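Recording Folded Knitwear with the Lurotness Hand-Held Gripper

Updated 10/06/2022. Applies to the Lurotness kit from Gallside, firmware 2.

This page covers the use of the Lurotness on folded garments lying on a bed. It assumes the gripper has been charged, calibrated and paired with the Plaltthorpe recorder. If it has not, complete the setup guide first. The notes on pad travel come from our own use of the kit over five weeks.

What you need

Lurotness gripper with the standard flat pads
Plaltthorpe recorder and cable
One thick garment, folded
A bed or other soft surface at hip height

A thin T-shirt is a poor choice for a first run. The pads close on the sheet as easily as on the shirt, and the two are hard to separate in playback. A cable-knit sweater has enough height at the fold to give a clean contact signal.

Step 1. Check the linkage

Hold the gripper level and work the trigger from fully open to fully closed. Both sides should move together and the pads should meet flat. Look at the pivots, three on each side. A pivot that stands higher than its neighbors needs to be tightened with the supplied driver. Do not use thread lock on the pivots. It creeps into the bearing faces and the arm begins to drag.

Step 2. Set the fold

Fold the garment into a rough rectangle and lay it to the left of the working area, with its long edge on a diagonal. Leave bare sheet on the right. A patterned sheet is acceptable and tracks better than a plain one. Smooth out any large wrinkles near the fold edge.

Step 3. Open and approach

Open the pads fully before the gripper comes over the garment. Approach from the near side of the bed and bring the left pad over the fold edge, with the right pad over bare sheet.
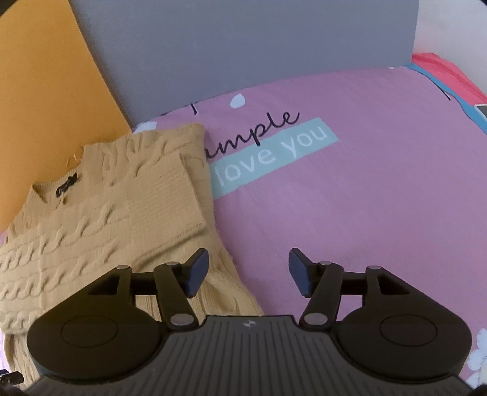
Step 4. Align on the edge

The edge of the fold should run between the pads. If both pads are over the knit, move to the right. If both are over the sheet, move to the left. Keep the wrist still for one full second once the position is correct. The recorder uses this pause to mark the start of the attempt, and a shorter pause is the most common cause of rejected takes.
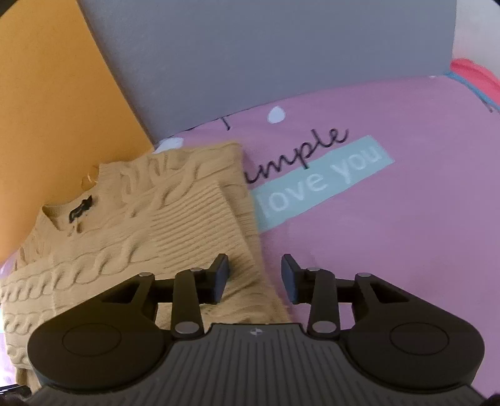

Open position at the fold edge: left pad over the sweater, right pad over the bedspread.

Step 5. Close, lift and release

Lower the gripper until the pad tips touch, then close at a steady rate. Stop when the trigger resistance rises. Lift straight up by the width of a hand, hold, and set the garment down again. Open fully before moving away. Record 16 takes per garment and refold after every eighth.

Common faults

Pads pick up the sheet. The approach is too low. Raise the tips slightly before closing.

Knit catches on a pad corner. Open fully and back away along the line of approach. Pulling sideways stretches the loops and can shift the pad on its mount.

Tracking drops out. Check the light level and clean the lens. If the fault persists, run the Mathew diagnostic from the recorder menu and save the log.

Remarks on the kit

The grip is comfortable for a session of more than 8 minutes, after which the width of the body becomes tiring for a small hand. Trigger travel is long and even. The flat pads hold heavy knits well but slip on satin; the soft pads, sold separately, were not tested. The printed manual still shows the March version of the recorder menu, so follow the menu names on the screen.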